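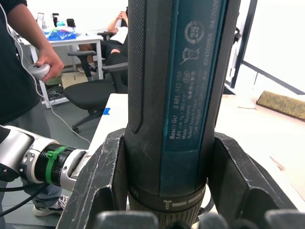
Flurico Tool Handover Kit

The Flurico kit is a hardware and data package for studying how a two-arm robot holds and aims a small power tool. One arm carries a parallel gripper and the other a multi-fingered hand. The package covers the gripper, the wrist camera mounts, the calibration routine and the recorded trials used to develop the grasp method.

Method

A grasp is scored from three inputs: jaw position, motor current and the wrist camera view. The score is computed before the tool leaves the table and again at the working pose. If the second score drops below threshold, the arm returns to the pickup point and tries again. No force sensor is needed at the wrist.

The reference set holds 1,343 trials, collected by Kai-wen Yen and Janelle Buenaventura. Of these, 431 use a Bosch GO cordless screwdriver held upright by the lower barrel. The rest use plain cylinders and handles of similar size.
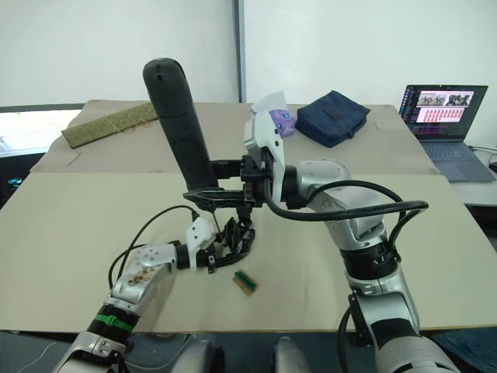
Trials are logged with joint angles for both arms, so the relative pose of tool and hand can be rebuilt offline. The second arm is logged even when it does no work — its position affects which approach paths are open to the gripper.

Result

In our own tests, scoring at both points caught up to 80 percent of the slips that a single check at pickup missed. Most of the remaining misses were slow rotations about the long axis of the tool, where jaw position hardly changes.

Gripper

The jaws are driven by rack and pinion. Backlash in the gear mesh shows up directly in the jaw position reading, so measure it before a new series and enter the value in the calibration file. The routine takes 840 open-close cycles on first setup. Later checks can use the short version. 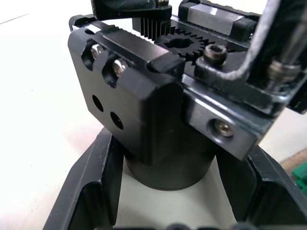 Reynaldo Rivera writes that the short version was enough for his group after a jaw swap, but that a new pinion needed the full routine, and he asks for the backlash value to be stored with every trial. The February release of the log format adds that field.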